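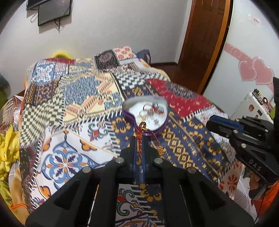
Tassel held over the heart-shaped tin, second gripper at right.

Review: the Basunus checklist for hand-held gripper work at home

The Basunus is a two-page set of rules for recording chores with hand-held grippers. I used it in Clestham for most of February.

The best rule is the one on small items: one thing per grasp, and keep the other gripper clear of the container. It suits jewelry and cords well. The rule on clearing the surface first is too vague. It doesn't say if a patterned quilt is okay, and I'd like a yes or no.

The log sheet has room for 10 tasks. I ran out and made my own.

Worth using. Three stars from me until the surface rule gets fixed.

Benedikt Stöcker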